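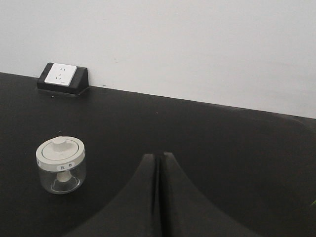 Lungile Naidoo moved into her flat in Clatham in February with two suitcases and, as she tells me, no plan at all for the kitchen. Now she writes a small newsletter about living with few things. It has 3000 readers, a number which surprises her still. I wanted to ask her about worktops, because it is the subject she returns to most often, and because my own is always full.

We spoke by telephone for almost an hour. She was drinking tea and I could hear the kettle being filled again before we finished.

I began with the colour. Why does a person who likes light rooms speak so well of a black top?

"I did not choose my first one," she said. "The flat had it. I thought it would make the kitchen like a cave. But with a white wall behind, it is very calm. Your eye has only two things to understand, and then whatever you put down there is the third thing. So you become careful what you put down."

She admits that black has its own troubles. Crumbs of bread and grains of salt show at once, and also dust. "On my mother's speckled worktop you could lose a whole biscuit. On black you see one grain of sugar from the door. I wipe it with a damp cloth and then a dry one. If I forget the dry one I get grey clouds, and I must begin again."

Her rule for the small containers is simple. What is used every day may stay out, what is used every week goes in the cupboard. I asked if a jar with a lid may stay out even when there is nothing in it.

"Yes, for a little time. I wash it, I leave it out, I look at it for a day and I ask what I want to keep there. Before, I filled every jar the same evening, because an empty jar made me nervous. Then I had cloves in one and could not remember why. I do not even cook with cloves."

She prefers clear jars to painted tins. With a clear one she does not need to open it to know how much is left. A knob on the lid is also important to her, more than I expected. Her father has stiff fingers, and when he visits he wants to make his own coffee. "A flat lid is an enemy for him. A lid with a knob he can take with two fingers. I learned this by watching him, he would never say it."

On labels she is less strict than her readers would like. Some of them write to her to ask which lettering she recommends. She leaves whatever small label the maker has put, if it is neat, and adds nothing. Her friend Jessie Gunn labels also the shelves, and they have agreed not to discuss it.
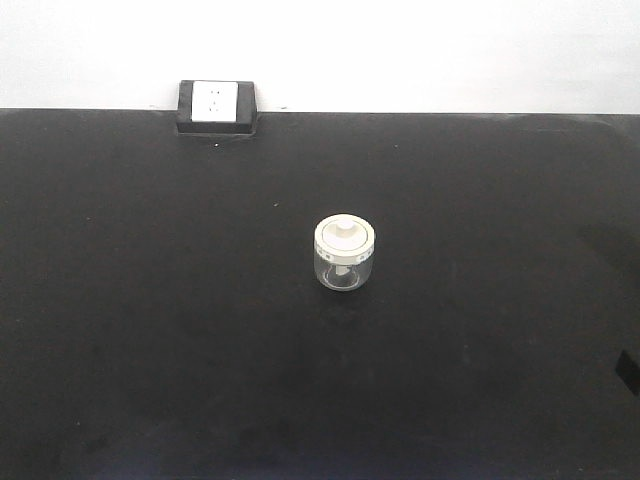
We came then to sockets. Lungile has written that the socket decides how a worktop will be used, and I asked her to explain this.

"People plan where the kettle will look nice, and afterwards they find where the electricity is. Then there is a cable lying across the whole top. You should do it in the other order. First the socket, then the things that need it, close to it. The rest of the surface you keep for your hands."

She likes a socket which sits at the back, near the wall, with its face turned a little upwards, so that one can see the holes without bending down. She does not like to keep anything directly in front. In her first month she had a bowl of onions there, and every morning she lifted the onions to plug in the toaster. "It took me four weeks to move the bowl. I am not proud of it."

I asked if she ever misses having more around her. She was quiet for a moment.

"When people come to eat, perhaps. Mandla came with his children and the boy asked if we were moving out. But then we cooked, and there was flour to the elbows, and it was a normal kitchen. Afterwards it took ten minutes to clear."

Before we hung up she asked me what stands on my own worktop. I began to tell her, and when I reached the second fruit bowl she told me to start with that one.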